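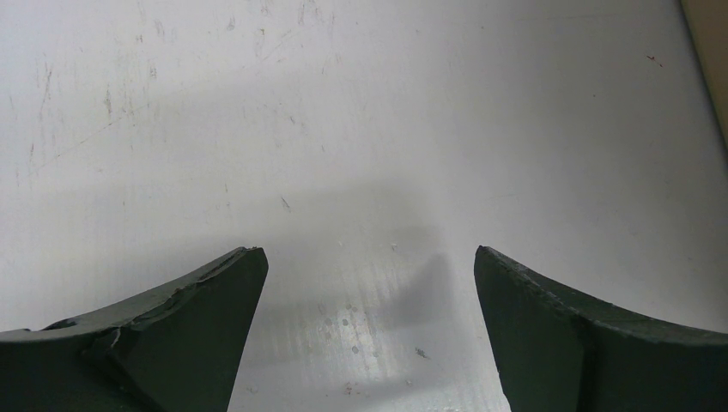 Sasadex Wrist Kit - evaluation data card

Posted by Shirin Hosseinzadeh, June

Summary

This card covers the recordings made while reviewing the Sasadex Wrist Kit, a two-finger parallel gripper with a small wrist camera, sold as an add-on for light bench arms. It is meant for labs deciding whether to buy the kit and for anyone training on the recordings. The review unit was bought at list price through Promimex. Neither company saw this card before release.

Contents

- 784 episodes, one folder per episode
- 485 teleoperated, the remainder replayed from stored trajectories
- 7 task families: pick, place, push, slide, stack, sort, return to rest
- wrist colour video, joint positions, gripper opening, operator notes

The total size is over 900 gigabytes uncompressed. Depth is not included. The kit has no depth sensor and we did not add one.

Collection

Episodes were recorded on a single bench by Farzad Rashti and Senyo Ansah. Teleoperation used the hand controller supplied with the kit. Operators could abandon an episode at any point; abandoned episodes are kept and flagged "stopped" in the notes file. Replayed episodes start from the same arm pose but object positions were reset by hand, so expect small offsets between a replay and its source.

Lighting was left as it is during a normal working day. Glare on pale work surfaces is common in the wrist view, and soft shadows from the arm and fingers move through most episodes. We did not correct for either. Exposure was locked at the start of each session, which means later episodes in a session can be darker than the first.

Labels

Each episode has a task label, an outcome label (done, partial, stopped) and a free-text note. Outcome labels were assigned by Arash Bagheri from the video and checked by the operator. Where the two disagreed the label is "partial" and both opinions are in the note. There are no per-frame labels and no segmentation masks.

Notes on the kit

Mounting took under an hour. The bracket is stiff and the camera did not shift during the review - we checked its alignment at the start and end of every session. The cable exit is poorly placed and catches at full wrist rotation. We routed ours along the forearm with a clip.

Grip force is set in coarse steps. The lowest step is still too firm for soft packaging. Position repeatability was good enough for every task family except stack, where the closing motion tends to nudge light items.

The fingers take up both lower corners of the wrist view. When they are open the gap between them is clear, but anything low and to the side of a finger is hidden. Models trained on this view alone should not be expected to detect side contact.

The Azimi driver package installs cleanly. Its default logger drops the gripper channel if the disk is busy, so set the buffer option before recording.

Known issues

- Operator notes are in mixed English and French. Spelling has not been cleaned up.
- Timestamps are local to the recording computer. Joint and video streams share one clock.
- Marks and scratches on work surfaces can act as accidental landmarks. Hold out a different bench for testing if you need results that transfer.
- Some replayed episodes have empty notes.

Suggested use

Suitable for imitation learning on short tabletop tasks and for comparing wrist camera placement. Not suitable for force estimation or for any safety claim about the kit.

Access and contact

Requests go to Nasrin Hosseinzadeh at the lab's data desk. Please state the intended use and the storage you have available.

Related items

Okia bench arm: setup notes
Azimi driver package: logger settings
Promimex order and returns log
Hand controller calibration sheet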